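Irnik Two-Arm Station – Club Set-Up Guide

Section 4: First Power-On, Homing and the Packing Task

Read this before you touch the station, even if you were on the team last year. The Geum software has changed since then, and several steps that used to be optional now stop the run if you skip them. The kit maker's own quick-start sheet says a new team can be running in an afternoon. We have not seen that happen. Plan on a few club meetings, and be suspicious of anyone who says they got it working the first night.

4.1 Before you start

You need the station bolted together as in Section 3, the laptop with Geum installed, and the printed task card for your round. You also need a second person. One of you works the keyboard and the other stays within reach of the stop button. Do not trade jobs in the middle of a run.

CAUTION: The stop button cuts motor power. The arms will drop when it is pressed. Keep hands, phones and drinks out from under them.

CAUTION: Long hair tied back, lanyards off, sleeves above the elbow.

4.2 Checking the cables

1. With the power off, move each arm by hand through its full reach. Go slowly. If you feel a hard stop before the end of travel, look for a pinched cable.
2. Leave enough slack in each cable for the wrist to turn both ways. The quick-start sheet shows the cables tied flat along the arm. Ours pulled loose at the connector when we did that, so we stopped.
3. Tug each base connector lightly. If it shifts, reseat it and tug again.
4. Look over the wiring below the rail for anything that hangs where a knee or a chair back could catch it.

Note: A lit LED at the base means the board has power. It says nothing about whether the arm is homed, calibrated or talking to the laptop. More than one team has lost a meeting over this.

4.3 Homing

1. Turn on the supply, then the laptop. Wait for Geum to list both arms. This can take up to 56 seconds, and the progress bar is not to be believed.
2. Choose Home Left. Wait until it stops moving.
3. Choose Home Right. Wait again.
4. Do not use Home Both. It is in the menu and it does work when the arms start far apart. When they start close together, they meet in the middle.
5. Compare each arm with the homing marks from Section 3. If an arm is off its mark by more than the width of a pencil line, power down and start over. Do not "fix" it with an offset in the settings file. The offset will still be there next week and you will have forgotten it.

4.4 Setting out the packing task

The packing task is the one most teams pick, mainly because it looks easy. Small objects go on the floor of the workspace, a case goes toward the back, and the arms have to deal with them in the order on the task card.

1. Clear the floor and wipe it down. Dust on the floor turns into dust on the gripper fingers, and then things slip.
2. Put the case down flat near the back wall with the handle facing the rail.
3. Set the pad and the small objects where the task card shows them.
4. Step back and look at the layout from above before you start the program. Most bad runs we have logged started with something in the wrong place.

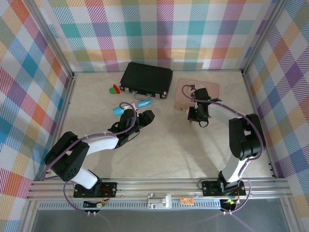
Can we swap in our own objects for the ones on the task card?
During practice, go ahead, as long as they are light and have no sharp corners. For a scored round the card is final, and the judges will ask you to remove anything that is not on it.

4.5 Recording practice runs

Geum can save a run while one of you guides the arms, then use a batch of saved runs to train a Neltum policy. The manual for Neltum makes large claims about this. Our view is that it works for short moves on objects that start in nearly the same spot, and gets worse quickly after that.

1. Open a new session and give it a name that says what the task is. "Test" and "test2" are not names.
2. Guide the arms through one full run. Keep it under 18 seconds if you can. Long runs have long pauses in them, and the policy will learn to pause.
3. Reset the objects by hand and check them against the card.
4. Record again. Move one object slightly each time. If every run is identical, the policy will know that one layout and nothing else.
5. Throw out the bad runs the same day. A run where you bumped the wall or dropped something is a bad run, even if you saved it in the end.

Note: The session limit is 3000 saved frames per arm. Geum does not warn you when you reach it. It simply stops saving, and the screen keeps showing a red dot as if it were still going. Check the file size after each run.

4.6 Running on its own

1. Set the speed to 8 in the motion menu. The default is far higher and there is no good reason for it.
2. Keep your hand near the stop button for the whole run.
3. Start the policy. If the arm hangs over an object without closing, count slowly to five before you stop it. Sometimes it picks up again.
4. Write down what happened, including the failures. A team that reports only its best run is telling the judges very little – and they have started asking for the full log.

CAUTION: Never reach in to nudge an object while the policy is running. It does not know you are there. The "safe contact" setting lowers the force of a hit and does not prevent one.

4.7 If something goes wrong

Arm not listed: Close Geum, unplug the arm's data cable at the laptop, plug it back in, reopen. Try a different port before you blame the board.

Arm shakes while holding still: Usually a loose mounting plate. Tighten it with the power off, then home again.

Gripper closes but drops things: Clean the fingers first. Then check whether the grip force was changed by the last team. It usually was.

Policy worked last week and fails now: Check the lights in the room and the position of the case. Retraining is the last thing to try, whatever the Neltum help page says.

Scoring for the Tistow regional round is in Section 5. The draft rules come out in November and the page numbers on the task cards will change then, so do not print a full set before that.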